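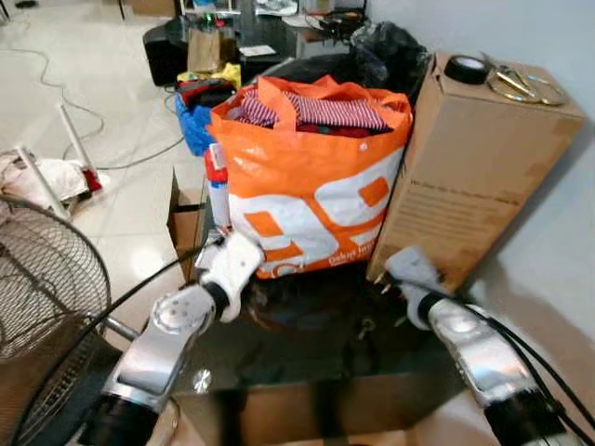 Fig. 1. Clothes in the orange and white tote, tape and scissors parked on the tall box.

Packing Up a Home, session 4: Bags, boxes and the bit in the middle
2018-03-14
Notes by Annick Beaudoin

Hello again everyone. These are the notes from this week's class, typed up a bit more tidily than I spoke them, for those of you who missed it and for those who were there and spent the second half talking about curtain poles (you know who you are). Bring them next time, as we'll be going straight on to kitchens and I'd like to refer back.

Last week we did the lists. This week is the stage I call the middle, when things have come out of the cupboards and haven't yet gone into anything sensible. It's my favourite stage to teach and my least favourite to live in. When we left the flat on Menon Road I was in the middle for eleven days and ate most of my meals standing up.

1. Soft things in soft bags

Clothes don't need boxes. I'll say it every week until you stop buying them! A box full of jumpers is a waste of a good box, and by the time you've taped it up you've forgotten what's in it. A strong woven tote does the job, the big sort with proper handles. Fig. 1 has a good one, and you can see at a glance that it's clothes: there's a red-and-white striped thing folded over the top and more dark red underneath. No label needed for that one.

My rules for clothes bags, such as they are:

Heavy things at the bottom, so jeans, hoodies, that sort of thing. Knitwear above. Something flat and folded goes last, over the whole lot, like a lid. I picked this up from my aunt, who did it with a pillowcase and was very fierce about it.

Fill to the top but stop there. You want the handles to meet above the contents without a fight. If they won't, take two things out and start another bag.

One person per bag if you share a home. Or one room per bag, if you live alone. Mixing the two systems is how I ended up with my son's football socks in with the tea towels.

Pick it up before you call it finished. Hold it by both handles, walk to the door and back. If you've had to change hands, it's too heavy, and it'll feel a great deal worse on the third flight of stairs.

Several of you asked about vacuum bags. I've used them for duvets and they're fine for duvets. For clothes I find you pack far more than you can lift, and everything comes out looking like a dried apricot. Mervin McIntyre disagreed with me quite strongly on this and may be right for people with a lift in the building.

2. Where to put the bag while you fill it

On a table. Please, on a table! The floor feels natural because everything else is down there, but you'll fold and bend for an hour and regret it in the morning. Any table will do. A coffee table is a bit low but miles better than the carpet, and if you sit on a stool next to it it's quite pleasant, radio on, mug somewhere safe.

If it's glass, a couple of warnings. Put soft bags on it and keep the books off. Check nothing with a metal buckle or a zip is dragging underneath, and lift the bag away when you've finished. Don't slide it. I have a long pale scratch on mine from a suitcase wheel and I look at it every evening.

Keep the table for the bag you're on. One bag, the one you're filling, and nothing else if you can manage it. The moment a second bag gets up there you've got nowhere to fold.

3. A home for the tape and scissors

This got the biggest laugh in class, mostly because Harvey Dufour had lost his scissors that same morning and had come in with a parcel opened with his teeth.

Pick one high, flat spot in the room and make it the place where the tape and scissors live. They go back there each time, even if you're going to want them again in thirty seconds. The top of a tall box is ideal, as in Fig. 1: they're at hand height, they're easy to spot, and you don't have to dig. The only snag is that sooner or later you'll want to move that box, so choose the one that's going last.

Black tape and gold-coloured scissors happen to show up beautifully on brown card. Brown tape on a brown box vanishes. I once spent twenty minutes looking for a roll that was directly in front of me.

A word on scissors: use an old pair. Tape leaves gum on the blades and your dressmaking friends will never forgive you. White spirit on a rag will shift most of it.

4. Old boxes

Scuffed boxes are fine. I've got boxes that have done four moves and look it. What you're checking is the base and the corners, so push your thumb into each bottom corner, and if it gives like stale bread, fold the box flat and recycle it. Worn edges by themselves don't bother me.

Cross out any print that's left over from whatever the box came with, or turn that side to the wall. You'd be amazed how many people at the other end will read "THIS WAY UP" and a model number and carry your bedding off to the garage.

Tall narrow boxes are awkward things. They tip. Use them for light, long items, rolled posters and lampshades and so on, and keep them upright against a wall until the van's there. Small boxes are for heavy things, and I leave the flaps standing up on any that aren't finished. Flaps up means still going, flaps down means done. It costs nothing and everybody in the house understands it by teatime.

For those who like numbers, my last move came to 117 items on the sheet, counting each bag and each box as one. Lesell, the removal firm we used, quoted us for far fewer because I'd forgotten the loft. Don't forget the loft.

5. The bags on the floor

So, the floor. You will have bags on the floor, I'm not a monster. What I'd like is for each sort of bag to mean something, and for you to decide what before you start.

At home I go by the kind of bag:

Black plastic: rubbish or rags. Never, ever anything you're keeping. We heard a horror story in the first week about a christening shawl and I won't repeat it.
Blue, or any other strong colour: things going to somebody else.
Brown paper: odds and ends that need a decision, and it must be small, or you'll never make one.
Totes: clothes and linen, coming with us.

Your colours can be quite different. Have a look at Fig. 1 again and try it as a bit of homework. There's a black plastic bag behind the tall box, a blue bag on the floor with yellow things on top, a brown paper bag further back. If that were your room, what would each one be for, and would the person you live with say the same? Ask them separately. Océane Wong tried this with her husband over the tea break, by text, and they agreed on one bag out of four.

6. Bottles and cans

Bottles and spray cans travel about a room on their own, I'm convinced of it. There's always one standing next to the bag you're packing, and the temptation is to poke it down the side among the clothes. Please don't. A lid works loose and you've got polish on your good shirts.

All bottles and cans go in one place, upright, in something with sides. A washing-up bowl is perfect. On the day it travels last and by your feet if it's only a few. Check with your removers about aerosols, as plenty of them won't take any at all. Ours wouldn't, and we gave the lot to next door.

7. Plugged-in things

Very briefly, as we ran out of time. Speakers, lamps, radios: wind the cable, tie it with something soft, and tape the end to the back with a bit of paper underneath so the gum doesn't mark. Leave one thing that plays music until the very end. I mean it. The last day is grim in silence.

8. Money bits

You asked me to put the figures down. I spent roughly 300 on the van and two people, and the dearest quote we had was 569 for what looked to me like the same job. Ask what happens if you're late handing over the keys, as that was where the two differed. I spent almost nothing on packing stuff, the totes we had already.

For next week

Pack one clothes bag, properly, and walk it to the door and back. Choose your tape and scissors spot. Write your bag meanings on a bit of paper and stick it to the fridge. And bring one kitchen object you don't know how to pack (Lorne, not the fish kettle again).

We're in the upstairs room at Kinora House as usual, same time, and the kettle's been mended.

Comments

Lorne Fraser
The fish kettle is a perfectly reasonable question and I still haven't had an answer. Did the bag thing on Sunday. Six bags. Had to take the boots out of the first one, they weighed more than the rest put together.

Océane Wong
We're now at three out of four! The brown paper one is still under discussion. Can I have a copy of the sheet from session 2 please, mine's been packed.

Mervin McIntyre
Vacuum bags, Annick. One more time. My whole winter wardrobe is under the bed in two of them.

Annick Beaudoin
And can you lift them, Mervin? Océane, I'll print you one.

Harvey Dufour
Found the scissors. In the bag with the towels. Is white spirit all right on the plastic handles or only the blades?

Packing Up a Home, evening course, Kinora House. Questions to Annick at the front desk or after class. © Annick Beaudoin. Please copy for your own use. Back to top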